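Folding for a small wardrobe

Hollis Van Dusen keeps her winter clothes on one shelf, 26 inches wide, and has stopped hanging most of them. Knitwear loses its shape on a hanger, she says. Leather can be folded too – softly, and never for a whole season.

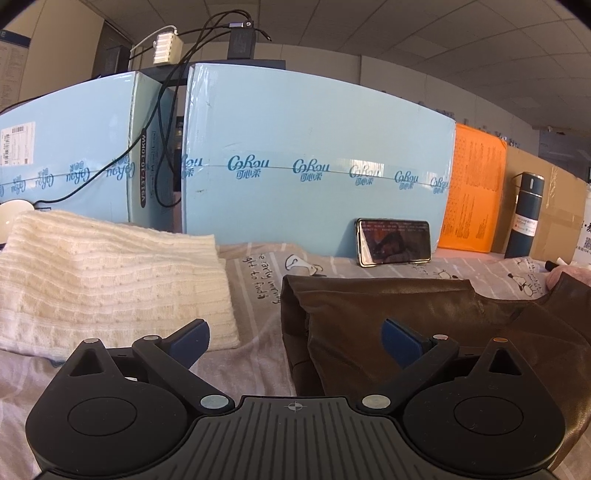
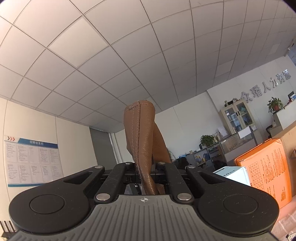
Start with the knits

Lay thick jumpers face down on a clean cloth and smooth the ribbing flat. Fold the sleeves in, then fold up from the hem. Cable stitch makes a bulky pile, so stack no more than three.

Leather on top

Empty the pockets and close any zips. Fold along the seams where you can, with tissue inside each bend. Van Dusen uses Whiteley tissue, 200 sheets to a pack, and takes everything out in July to air for a day.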